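Looking After a Light Oak Table, and Keeping It Clear

We've had ours since we moved to Bendale, and in that time it has been a dinner table, a gift-wrapping station, a sewing table and the place where every piece of mail in the house goes to retire. Pale oak is lovely to live with (it makes even a gloomy room feel like morning!) but it does show things. A darker table will keep your secrets. Oak tells everybody about the glass of iced tea you put down while you were on the phone.

So these are the habits I've settled into. Some came from my mother, a couple came from the leaflet in a tin of Pudden wax, and the rest I learned by doing it wrong first.

Everyday wiping

Wring the cloth out until you think it's dry, and then wring it again. Most of the trouble I've seen on wood tables came from a sopping dishcloth and somebody in a hurry. Wipe with the grain, going the long way, and follow with a dry towel while you're standing there. A drop of plain dish soap in a bowl of warm water is plenty. I stopped using spray cleaners years ago, as they left a film that caught the light every afternoon about 6 and made me think the table was dirty when I'd just cleaned it.

Faint water marks

Pale, cloudy blotches are usually sitting in the finish and haven't gone down into the wood. Leave them alone for a day first, because a fresh one will sometimes fade by itself. If it doesn't, lay a clean cotton dish towel over the spot and pass a warm iron over it, no steam, for a few seconds at a time, lifting to look as you go. Try it somewhere out of sight first, please. After that I rub in the tiniest bit of wax with an old T-shirt and buff until my arm gives out. Black stains are a different animal and usually mean water got right into the oak, so those may need sanding and refinishing.

Small things and where they go

My best tip in this whole page costs next to nothing. Put one small box with no lid on the table and let it live there. I've tried pretty lidded ones, and what happens is that things pile up on the lid. With an open box you can drop in a building block, a button or a stray screw as you walk by, and the putting away is done before you've had a chance to argue with yourself about it.
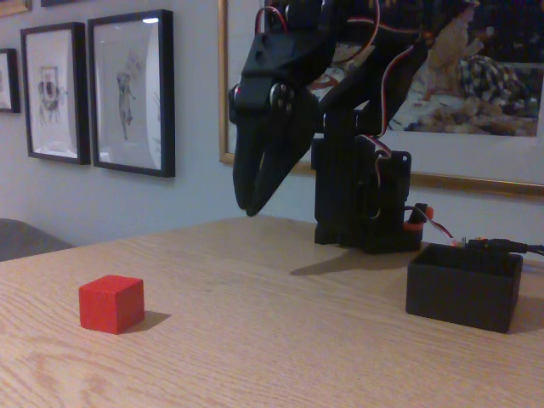 Keep the box small, too. I bought a great big basket at Barros once and it turned into a second junk drawer inside of a week, with batteries and birthday candles and half a deck of cards down at the bottom. A little one fills up fast, and then you have to empty it, and that takes a minute or two in the evening.

Cords

Run them toward the nearest edge and off, the shortest way you can manage, and never across the spot where people set down drinks. I stick felt dots under anything that stays put, since hard plastic feet will scuff a finish if they get nudged around. Cledon sells the dots on a sheet, and I cut the large ones in half for narrow bases.

Sunlight

Oak changes color as it ages, and it does it unevenly if the same things always sit in the same places. Every month or so I shift everything over a bit. In March, when the sun starts reaching our side of the house again, I turn the whole table end for end, which takes two people and a certain amount of discussion in the doorway.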